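Chapter 4
Picking Up, Setting Down: The Everyday Work of Clearing a Table

Start with a cup. Pick one up from wherever you're sitting, set it down again a hand's width away, and pay attention this time. Your fingers opened before they got there. They opened wider for a mug than they would have for a juice glass, and they closed softly, then a bit more firmly, and you did all of it while thinking about lunch!

I love this chapter more than any other in the book, and I hope you'll see why by the end of it. Chapter 3 dealt with storage: shelves, drawers, the long argument over open racks and closed cabinets. Now we come down to the tabletop, where things are left, knocked over, moved aside and (sooner or later) put away. If you run a café, a classroom or a family kitchen, this is where a surprising share of your day goes.

Paper cups are a wonderful place to begin. They weigh next to nothing, they crush if you squeeze too hard, and an empty one tips at the slightest nudge. Once it's on its side it behaves like a different object. The rim is wider than the base, so a rolling cup travels in a curve, and the hand that comes for it has to choose: take it by the wall, pinch the rim, or slip a finger into the mouth and lift. A pink cup and a blue cup lying on the same marble-patterned table can call for two different approaches, depending on which way each one faces and what stands nearby. A tall vase of lavender, for instance, changes the reach a good deal.

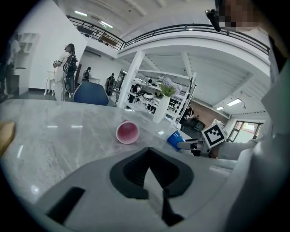
Rhea Mercado read an early draft of this section and wrote in the margin that I had forgotten the sleeve. Anyone in long sleeves, she said, plans the whole reach around the cuff, and students should try the exercises once with bare arms and once in a heavy sweater. She was right, and Exercise 6 is now hers.

Keep her point in mind as you read on, for it applies to much more than clothing. A clearing job is shaped by everything around the object: the height of the table, the chair you have to lean past, the flowers you don't want to knock.

The chapter has 4 sections. Section 4.1 looks at grip and the soft-walled container. Section 4.2 takes up order, meaning which thing you lift first and why the nearest isn't always the best choice. Section 4.3 follows a full clearing at the Liltis tea room in February, from the first saucer to the last crumb. Section 4.4 covers stacking, with plenty of cups to practice on.

Before you turn the page, gather 9 paper cups and a table you don't mind bumping.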